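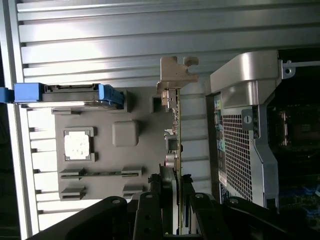
I finished the third region of Helness last month and spent the following evenings looking at how the game handles travel time. It is a small thing, and the manual gives it one paragraph.

Every journey on the world map is priced in hours. Walking from Skoridville to the Maldonado ferry costs 14 hours on the clock in the corner of the screen. Going back costs the same. I had assumed the number came from the length of the road, and for most of my first run I planned quests that way: pick the shortest line, leave at dawn, arrive after dark, pay for the inn.

The number comes from the terrain under the road, sampled at fixed points. Each point is assigned a cost when the map loads, and the points are spaced evenly along the whole map edge to edge. A road that crosses a swamp between two sample points pays nothing for the swamp. A road that clips a hill exactly on a sample point pays for the full hill. The old mine road out of Floturthorpe looks like the worst route in the game and costs 6 hours. The paved highway beside it costs more than 29.

I checked this by walking both routes with an empty pack and again at full load. Weight changes stamina and leaves the clock alone. Weather does the same. Horses halve the total and round down, so a horse is worth more on odd-numbered trips. It is also worth knowing that the clock is charged in full at departure. If you are ambushed partway and retreat to town, the hours are gone.

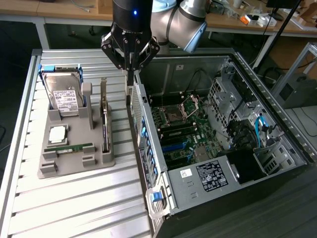

Gripper over the rear corner of the open case.

What the travel clock feeds into is the merchant stock, and this is where it starts to matter. Each shop restocks on its own counter, which only advances while you are on the world map. Sleeping does not move it. Waiting on a bench does not move it. I slept through what must have been a season outside the armorer in Skoridville and he still had the same two dented helmets.

Macarena Durán wrote up the shop tables on the old forum, and her numbers match what I see in the current version with one exception. She lists the Maldonado herbalist as restocking every 200 hours. In my save it happens on the first visit after 200, and the counter then starts again from zero, so any extra hours are lost. A loop that brings you back just over the line is better than a long one.

My present loop is Skoridville, ferry, herbalist, mine road, home. It skips the highway entirely. The fights on the mine road are easy once you have the second shield skill — before that I would take the coast. 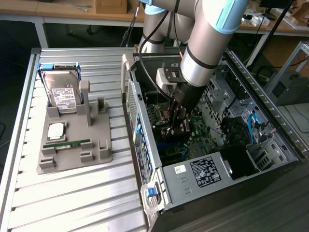
Hard drive and processor in the gray tray.

Two things I have not settled. The first is whether the winter map uses the same sample points or a shifted set. The pass north of Floturthorpe gets cheaper after the first snow, which makes no sense if only the costs change. The second is the boat. It ignores terrain, but the return trip is sometimes one hour longer, and I have not found the pattern. It could be tied to the tide table in the harbor office, which I had taken for decoration.

I will start a winter save in May and log every crossing.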